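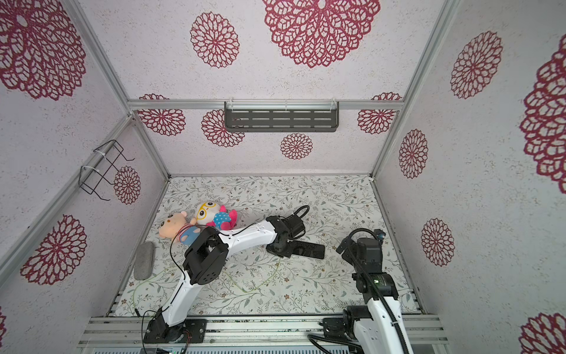
Werkstatt-Tipps: Zweiarmzelle fürs Vormachen einrichten

Die Hinweise gelten für kleine Tischzellen, in denen Aufräum- und Greifaufgaben per Fernsteuerung oder durch Handführung vorgemacht werden. Sie stammen aus dem Betrieb mit der Steuersoftware Surnevo, lassen sich aber auf andere Programme übertragen.

Befestigung
Beide Arme auf dasselbe Aluminiumprofil setzen. Getrennte Platten verschieben sich mit der Zeit gegeneinander, und alte Aufnahmen passen dann nicht mehr zu neuen. Schrauben über Kreuz anziehen, nach dem ersten Betriebstag nachziehen. Die Position jeder Basis am Profil mit einem Strich Lackstift markieren.

Kabel
Am Ellbogen eine freie Schlaufe lassen. Zum Prüfen den Arm stromlos von Hand bis an beide Anschläge führen; spannt die Leitung irgendwo, Schlaufe vergrößern. Kabelbinder nur handfest schließen und bündig abschneiden. Ein schräg gekappter Rest ritzt beim Hineingreifen den Unterarm auf.
Wellrohr am Fuß nicht knicken. Liegt es auf der Matte auf, zieht es sie beim Schwenken mit.

Matte und Wände
Stoffmatten vor dem Einlegen bügeln, Rückseite mit doppelseitigem Klebeband fixieren, Ecken zuerst. Gemusterte Unterlagen und Wandverkleidungen sind brauchbar, wenn das spätere Modell nicht nur vor einfarbigem Grund greifen soll. Muster nur zwischen zwei Aufnahmeblöcken wechseln, nie innerhalb eines Blocks, und den Wechsel im Protokoll eintragen.
Fusseln mit der Kleiderrolle entfernen. Feuchtes Wischen hinterlässt auf bedrucktem Stoff Ränder.

Gegenstände
Weiches und Hartes mischen. Plüschtiere verzeihen eine schlechte Greifposition, eine Fernbedienung nicht: flach, glatt, auf der Matte leicht drehbar. Quer zur Längsachse greifen, Finger knapp über der Unterlage, dann erst schließen. Batterien vorher herausnehmen.
Schwämme trocken verwenden. Plüsch nicht an Rüschen oder Ohren anheben, auch wenn es bequem ist; das Modell übernimmt die Gewohnheit.
Lage und Drehung der Gegenstände nach jedem Durchgang ändern. Wer immer an dieselbe Stelle zurücklegt, bringt dem Arm eine Koordinate bei.

Vormachen
– Ruhestellung anfahren, Aufnahme starten, eine Sekunde warten.
– Gleichmäßig bewegen. Zögern über dem Objekt wird mitgelernt.
– Den zweiten Arm parken, wenn er nichts zu tun hat. Er darf den Weg des ersten nicht kreuzen.
– Fehlgriffe nicht löschen, wenn die Korrektur sauber gelungen ist. Als Korrektur kennzeichnen.
– Nach 70 Durchgängen Bediener wechseln oder Pause machen.

Für eine einfache Ablageaufgabe planen wir 200 Durchgänge ein. Beim Satz »Farah« waren es am Ende 890, davon 106 unbrauchbar, fast alle wegen verrutschter Matte. Das Klebeband ist seither Pflicht.

Ablagen in der Zelle
Drahtkörbe und gelochte Metallböden so hoch anbringen, dass der Greifer von oben und von vorn herankommt. Vor der ersten Aufnahme jede Ablage mit dem leeren Greifer langsam anfahren. Drahtkörbe geben nach; zwei Kabelbinder pro Befestigungspunkt sind das Minimum.

Pflege
Greiferbacken freitags mit Isopropanol abreiben, Tuch nicht tropfnass. Stecker am Handgelenk auf Sitz prüfen. Nullstellung kontrollieren und den Wert neben den der Vorwoche schreiben. Bei Abweichung zuerst die Basisschrauben prüfen, danach neu kalibrieren.

Weitere Tipps in dieser Reihe: Handführung ohne Ruckeln (Privton), Greiferbacken selbst bekleben, Protokollvorlage Vorside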